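Stakgate Handling Challenge

The Stakgate Handling Challenge is a student robotics competition in which teams program a robot arm to pick up, sort and put down soft or irregular household objects. It grew out of an undergraduate module at Livitz Technical College and is now held each November in Poltholm. Its organisers describe it as a test of "real-world manipulation". That description has been disputed, including by former entrants, and the tasks are narrower than the publicity suggests.

History

The challenge began as the assessed project for a second-year course in automation. Students were given 16 weeks to make an arm move wooden blocks between two trays. The blocks were dropped after three years, when almost every group was scoring full marks with code handed down from the year before. Soft objects replaced them, and outside teams were admitted the following year. The name comes from Stakgate, the former goods depot where the first open final was held. The event moved out of the building when the lease ended but kept the name.

The El-Sayed Fund, a local education charity, pays for the hire of the hall and a travel grant for school teams. The grant covers 2 students per team, although most teams bring four or five, and several schools have pointed out that this favours entrants who live nearby.

Format

Each team has 60 minutes at the table, including setting up. The arm and the two-fingered gripper are supplied and may not be altered, apart from the finger pads. A small camera at the wrist is the only sensor allowed during scored runs. Teams see the general classes of object in advance (felt, cloth, sponge, soft plastic) but are not shown the particular items until the morning of the event.

An attempt counts if the object is lifted clear of the surface, held for a short time and released inside a marked area. Dropping an object carries a small penalty. Crushing one carries none, a rule that has been questioned more than once and never changed.

Objects

Felt is generally regarded as the hardest of the permitted materials. It gives under pressure, its edges are fuzzy and hard for software to find, and a plain felt surface offers little for a camera to match from one moment to the next. Decorated pieces are thought to be easier, as a stitched border or a patch of contrasting colour provides fixed points to aim for. Evidence for this is thin. It rests mainly on a comparison made by one student group, using a handful of objects and a single arm.
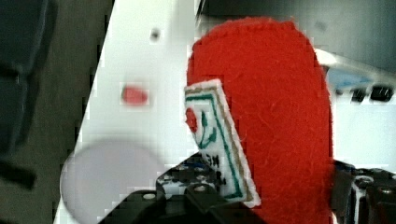 Wrist camera view of a red felt object with a white patch attached, between the gripper fingers. Credit: Stakgate Handling Challenge, Poltholm

Views of this kind show some of the difficulty. With the gripper close to an object, the felt can fill much of the picture while its lower part is hidden behind the fingers, and things further off are blurred. Software that relies on seeing the whole outline tends to do badly at this stage. Most of the better entries decide on a grip from further away and then close in with little or no correction — a method that works until the object shifts.

Results

The highest score recorded is 106 points, set by a team from Livitz. It is often quoted as proof of steady progress, but scoring was revised the following year and the figure can't be compared with later ones. Median scores have hardly moved since soft objects were introduced. Organisers put this down to harder objects. Other explanations are possible, among them the high turnover of students and the shortage of practice time, as few schools own an arm of the same type.

Teams are asked to publish their code after the final. Roughly half do so, and much of what is published lacks the settings needed to run it.

Criticism

The main complaint is that success in the hall says little about success anywhere else. Lighting and table height are fixed, and the arm returns to the same starting position before every attempt. One entrant's report, circulated by the college, noted that a program which scored well in the final failed on most of the same objects when the table was moved closer to a window.

There are also doubts about its value as teaching. Supporters say students learn to work with unreliable equipment and to plan their time. Critics reply that marks on the Livitz module, which still counts the challenge as coursework, depend heavily on who in the group could already program. The college has not published a comparison with its other project modules.

See also

Robotic grasping
Student robotics competitions
Wrist-mounted cameras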